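Home | Stories | Make | Ask Us

13 August? Check the date on your library card! Summer reading ends soon.

How does a robot plan a job?
By Thierry Gautier, 13th August

Smoothing a cloth on a table is easy for you. For a robot it is hard, and most of the hard part happens in its software. Software is the set of instructions that runs on a computer.

The first part is called perception, which means working out what is there. A camera gives the computer a grid of coloured dots. The software has to decide which dots are cloth, which are table and which are hands. A leafy pattern makes this harder, as a printed stem can look like a crease. 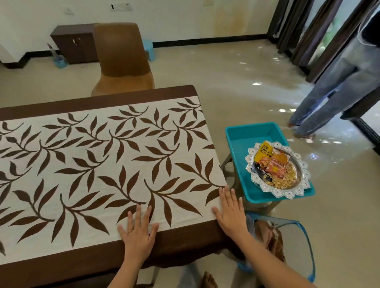

Next comes planning. The software picks a place to start, such as the middle of the cloth, and a direction to push. It may try out 24 different pushes inside the computer before it chooses one. A program called Bukel does this by pretending the cloth is a net of tiny springs.

The last part is control. Control software tells each motor how far to turn and how hard to press. If the hand presses too hard, the whole cloth slides. If it presses too lightly, the crease stays. The software checks again and again while the hand is moving, and makes small changes.

Try it yourself. Put a tea towel on a table and ask a friend to close their eyes. Use only 9 words at a time to tell them how to flatten it. You are the software now.

We use cookies to remember your settings. Accept | Change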